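Muro Open Day Set: Cabinet Station
README, release of December 2018
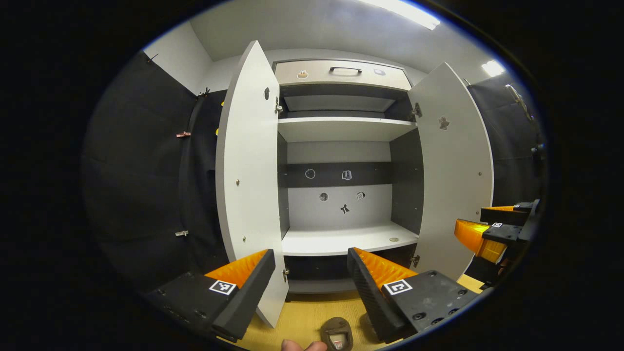 Muro is a small set of cabinet-handling episodes recorded during the Cornirville open day in August. Visitors took turns with the hand-held grippers under the direction of a station operator, and every attempt was kept unless the visitor asked for it to be removed. All recordings use one furniture unit, a tall white cabinet with two outward-opening doors, a wide drawer at the top and shelves below. The gripper fingers carry orange ridged pads and square fiducial markers, and both markers need to stay in view for the finger-width estimate to work. Stickers are present on the drawer front, one door and the cabinet back. Leave them in when cropping; the baseline tracker uses them as texture on otherwise plain panels.

Contents

174 episodes from 21 visitors
8 session folders, one per demonstration slot
4 task labels: open_doors, close_doors, place_item, remove_item

The drawer was not part of the demonstration and has no label. A few visitors pulled it anyway. Those episodes are kept under the task they were assigned and flagged drawer_touched in the notes column.

Layout

Each session folder holds a video directory, a poses directory and one episodes.csv. Video and pose files share a stem. Rows in episodes.csv are in recording order, which is the order to use if you want to look at practice effects — visitor IDs are stable across sessions but carry no other information.

Image geometry

Video is wide-angle with a circular field of view and a black border. Files are stored unrectified. The Marikar loader reads the lens file in the top-level directory and returns either the original view or a rectified crop. Marker detection was run on the original view. Rectifying first loses markers near the rim.

Known problems

Hands enter the view in some episodes, mostly thumbs low in the picture. They have not been masked.
A second gripper is visible in two-person episodes. Its pose is stored separately with the suffix _b and may be missing for short stretches.
Ceiling lights saturate when the gripper is tilted up. Exposure was left on automatic.
Session 4 has a clock offset between video and poses. Use the corrected timestamps in column t_fix.

Splits

Split by visitor, never by episode. The split file supplied by Cunow does this already. Results on a single cabinet say little about other furniture, and we ask that reports state this.

Changes

Pose files re-exported with quaternions in w, x, y, z order. The earlier copy handed out at the open day had w last.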